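Summont Residents' Association
Minutes of the General Meeting held in July

Present: Ingrid Dunleavy (Chair), Gerrit Geerts, Esperanza Yazzie, Loubna Mansour (minutes)
Apologies: Shaohua Qian

The Chair opened the meeting at 7.00 pm. The minutes of the previous meeting were agreed as a correct record and signed.

1. Matters arising
Mr Geerts reported that the loose slabs raised at the last meeting had been referred to the managing agents, Danzer. A written reply was awaited. Members asked that the state of wall surfaces generally, including staining and fine cracks, be covered in the same letter.
Action: GG

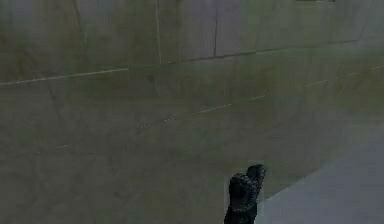 2. Parking in Pekden Lane
Over 50 replies had been received to the survey. Opinion was divided on residents' permits, with strong objections from households at the lower end of the lane. It was resolved to ask the council for a site meeting before any proposal was put forward. Ms Yazzie asked that her preference for evening restrictions only be recorded.
Action: Chair

3. Shared rooms
The hire charge would remain unchanged until the annual meeting. Ms Mansour asked hirers to return the key on the same evening. A request to repaint the blue section beside the pale tiles was deferred pending a quotation from Gotora.
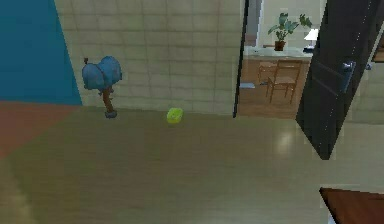
4. Refuse and recycling
Two missed collections had been reported to the council. It was noted that garden waste was still being left in the paper bins, and a reminder would be placed in the next newsletter.
Action: LM

5. Planting
Ms Yazzie proposed that members be invited to bring cuttings and small potted plants for exchange in the autumn. Seconded by Mr Geerts and carried.

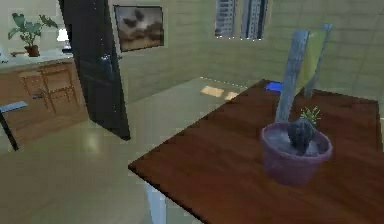
Potted cactus on the table

6. Any other business
Mr Geerts asked whether the noticeboard could be moved nearer the gate. To be carried forward.

The meeting closed at 8.40 pm.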